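Pale timber-look benchtop – oil it or leave it?

sisau_reno
Monday, 7:40 am
We're redoing the kitchen in Illthorpe and I'm stuck on the benchtop finish. Quote for solid oak is $545 a metre, oiled. My partner wants hard polyurethane so we never have to think about it again. Anyone lived with both?

Farzana Abbasi
Oil. Ours has been down 13 years and I recoat it every autumn. Scratches sand out in ten minutes.

maksymiv14
Disagree. We oiled ours and had black rings near the sink within four months. Stripped it and went to poly, no trouble with it so far.

Farzana Abbasi
Black rings are tannin and water sitting under a wet tin. Wipe it up and you won't get them.

sisau_reno
We have kids, so wiping up is optional here. Colour is the other worry. I'm after something like this, creamy with a bit of honey in the streaks:
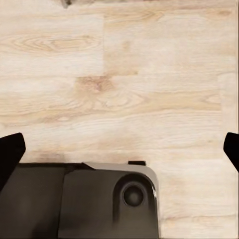
Re: colour

maksymiv14
Oil will take that yellower. Ask for a water-based poly in matt.

unaritz
Or a hardwax oil with a touch of white in it. Do a test on an offcut first and leave it by the window for a fortnight.

sisau_reno
Will ask for two offcuts – one of each.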